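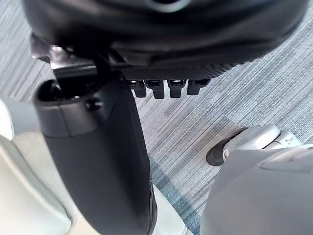

4. Fitting the seat to the column

Applies to Huvent task chairs with the Gustik tilt mechanism. Complete section 3 (base and casters) before starting.

4.1 Stand the base on a level floor and insert the gas lift, narrow end up. Slide the column cover down over it.

4.2 Turn the seat upside down on a blanket. Check that the mounting plate is flat against the seat shell and that all bolts are tight.

4.3 Turn the seat upright, hold it by both sides and lower the socket onto the column. This step takes 2 people.

CAUTION: Keep fingers clear of the mounting plate and the top of the column while lowering the seat.

4.4 Sit down firmly to lock the taper. Do not strike the seat or the column with a hammer.

4.5 Stand up and lift the seat by its edges. If it comes off the column, repeat 4.3 and 4.4.

NOTE: Once locked, the column can be removed only with a puller — order part 393 from Brostura.

4.6 Work the height lever through its full travel, seated and then standing. The seat must stay level and must not rub on the column cover.

Check the plate bolts again after 2 weeks of use. For seats supplied with the Gouveia shell, use bolt set 2,067 and follow the torque values on the bag label.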